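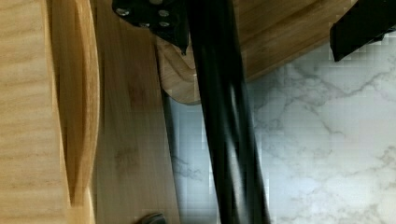
Wrist view, close in on the woodwork and the marble.

Stubbs: staff kitchen handling set
February – Tullio Pagano

Stubbs is a collection of 1940 clips recorded during 115 sessions at a kitchen counter, with a robot arm attempting the small jobs that kitchen staff at Latus do between breakfast and lunch. I was asked to write this card because I ran the counter for five years before I started labeling clips. Please read it before quoting the set in a proposal.

Contents

Each clip has a wrist view, one or more views from outside the arm, and a short label such as "open drawer" or "move tray". Labels were typed in Skemex and checked by a second person in 100 of the sessions. The other 15 were checked by me alone, and they're marked "single" in the index.

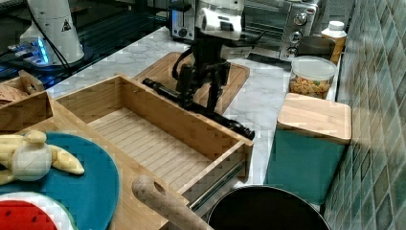 Arm over the counter, wooden drawer open. Teal placemat and plush banana at lower left.

What the labels leave out

A label names an action and says very little about the job. "Open drawer" is one line in the index. On a real shift it comes with a question from the doorway, a delivery to sign for and somebody's toast. Management's slides call this "routine handling time" and treat it as time that can be given back to us. I have yet to see the hours given back – what I have seen is a new duty sheet.

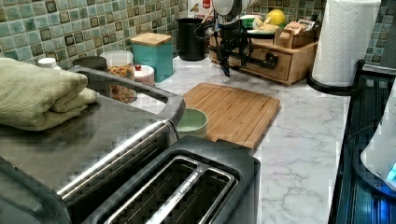 The new sheet adds three tasks that didn't exist before the arm: laying out the counter before a session, standing by with the stop button, and putting everything back afterward. None of them is recorded in Stubbs. If you use clip length to estimate labor saved, you will get a flattering number and it will be wrong.

The Tinix control software logs a stop when somebody presses the button, but it doesn't log why. I kept the stopped clips in and would ask that you don't filter them out. 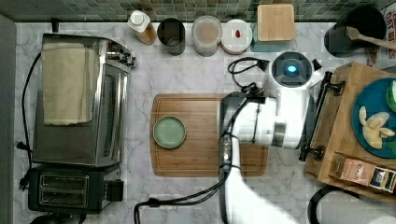
Tray position, gripper parts reaching toward a handle.

Suitable uses

Training and testing on drawers, trays and countertop items. Comparing camera positions.

Unsuitable uses

Staffing decisions. Claims about speed in a working kitchen. Anything involving hot food, which the labels don't cover.

Known gaps

Drawer clips outnumber tray clips. Session notes before the second version are thin, and some are missing.

Related items
Stubbs label guide
Skemex export notes
Tinix stop log: field list
Latus duty sheet, old and new versions

Contact: Tullio Pagano, kitchen data desk | © Latus | Back to top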